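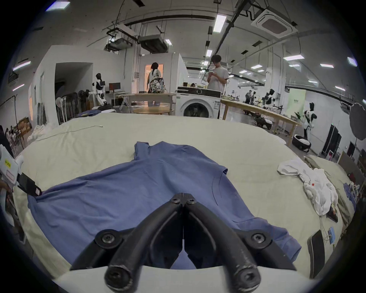 Hendrik Molefe thinks a gripper should be built with hand tools first and a computer second, and told Kgomotso Radebe so on the evening she brought her first drawings to the Grula workshop. She went home and redrew the hinge.

"He was right about the hinge," she says. "Mine had far too much play in it. You could feel it as soon as you closed the fingers on cloth."

The design is called Wenano. It is a two-fingered gripper held in the hand, and clothes are what Radebe cares about most. A T-shirt on a table is a hard thing for a machine, she says, as it has no fixed shape and one layer slides over the next.

"A box stays a box. With a shirt you pinch the corner and the whole front moves. So I work with two, one in each hand, and I try to do it the way the arms will have to do it later. No cheating with the thumbs."

The early fingers were straight and kept picking up the tablecloth along with the sleeve. She changed to a curved pair in August after trying up to 50 shapes, most of them bad. The parts for one tool came to 499 rand, not counting the ones she broke.

Molefe still has doubts about the weight. "Fold shirts with it until lunch and then ask your wrist," he says. Radebe agrees it is heavy at the front and wants to move the bolts back on the next version.

She would like to post the drawings once that is done. Before then she has the collar to sort out. "Sleeves I can do. Hems are fine. Collars flip over when I let go, and I don't know yet if that's the fingers or me."

Comments (2)

Judska: What are you using on the fingertips? Mine slip on anything thin.

Potgieter: Would like to see the old straight fingers too. I have a set much like that and they grab the cloth underneath every time.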